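*Updated 7/26/20. For readers in grades 3 to 6.*

# What are peace talks?

When two countries, or two groups inside one country, are fighting a war, there are only a few ways the fighting can end. One side can win. Both sides can get too tired or too poor to go on. Or the two sides can talk and agree to stop. Meetings held for that last purpose are called peace talks.

This page explains how they work. It uses one set of talks as the main case, the ones between the government of Bandara and an armed group from the hill country called the Virkero Front.

## Who comes to the talks?

Each side sends a small team. The people on the team are called negotiators (neh-GO-she-ay-tors). A negotiator's job is to say what their side wants, listen to what the other side wants, and look for something both can accept.

Leaders often stay home at first. If a president goes to a meeting and it fails, people may be angry and the next meeting is harder to set up. So the early talks are usually done by officials, retired officers, or other people the leader trusts.

In the Bandara talks, each side sent 10 negotiators. They also brought translators, because many people from the hills speak a different language from people in the capital.

## Where do they meet?

Most talks are held in a place that belongs to neither side. This is called neutral ground. The Bandara talks took place in Salgate, a port city across the border. Neither army had soldiers there, and the city promised that everyone who came would be allowed to leave safely.

The teams met in a plain room on the second floor of the customs building. Even the furniture had to be agreed on. The Front did not want to sit at the foot of a long table with the government at the head, so the chairs were placed along the two long sides. Arguments like this may sound silly. Where people sit can show who is thought to be more important, and both teams wanted to be treated as equals.

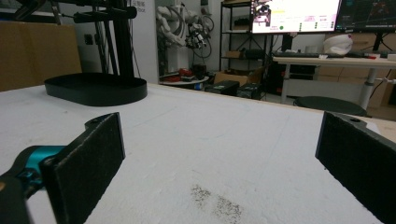
*A wide table with a white top.*

## What is a mediator?

A mediator (MEE-dee-ay-tor) is a person or a country that helps the two sides talk. The mediator does not decide who is right. A judge does that, and a mediator is not a judge.

Sometimes the two sides will not sit in the same room. Then the mediator walks back and forth between two rooms carrying messages. In Salgate this went on for the first nine days. On the tenth day the teams sat down together.

Mediators also write things down. After each meeting they make a list of what has been agreed and what has not. Both teams read the list and check it.

## What do they talk about?

The first subject is often a ceasefire. A ceasefire means both sides stop shooting. It does not mean that the war is over. It gives people a chance to get food and medicine, and it gives the negotiators time to work.

After that come harder subjects:

- **Prisoners.** Each side may be holding people from the other side. In the Bandara talks, 774 prisoners were on the lists.
- **Families who left home.** From the market town of Brornville alone, 2608 people had moved away to escape the fighting. They wanted to know when they could go back, and who would fix their houses.
- **Weapons.** The government wanted the Front to hand in its guns. The Front wanted to keep them until it was sure its members would not be arrested.
- **Laws.** People in the hills wanted schools that teach in their own language and a bigger say in how their area is run.

## Drawing the lines

A ceasefire needs a map. Each army has to know where it may go and where it may not. The land left between them is called a buffer zone, and soldiers from both sides must stay out of it. Near Brornville, one army was in the town and the other was camped south of it. You can model this on any tabletop. In the picture, let the black oval tray be the town, with its low rim as the town limits, and let the patch of dark specks on the white surface be the camp. The white tabletop between them is the buffer zone. Now try to decide exactly where the zone starts on the side with the specks. The tray has a clear edge and the specks do not, so that side is harder. The map makers had the same trouble with the camp, where tents were spread over several fields.
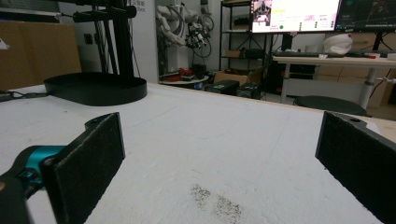 Buffer zones are often watched by people called monitors. Monitors come from other countries. They drive along the line, write reports, and tell the mediator if someone has broken the rules.

## Why are some talks secret?

You may hear on the news that a government says it is not holding talks, and then find out later that it was. There are reasons for this. Some people on each side may be against talking at all. They may have lost family members in the war. If they hear about the talks too early, they may try to stop them.

The first contact between Bandara and the Front was made in secret in February. Newspapers asked about it, and both sides said there was nothing to report. The news came out five weeks later.

Not everyone thinks secrecy is fair. Some people say that a country's citizens have a right to know what is being offered in their name.

## Do peace talks always work?

No. Many fail, and some fail more than once. Bandara and the Front had already tried in 2000. Those talks ended when the two sides could not agree on weapons, and fighting started again before the end of the year.

The Salgate talks produced a ceasefire and an agreement to exchange prisoners. The questions about weapons and schools were put off to a second round.

## Words to know

**Buffer zone:** land between two armies that both must stay out of.

**Ceasefire:** an agreement to stop shooting.

**Mediator:** someone who helps two sides talk.

**Monitor:** someone who checks that the rules are being followed.

**Negotiator:** someone who speaks for one side.

**Neutral:** not on either side.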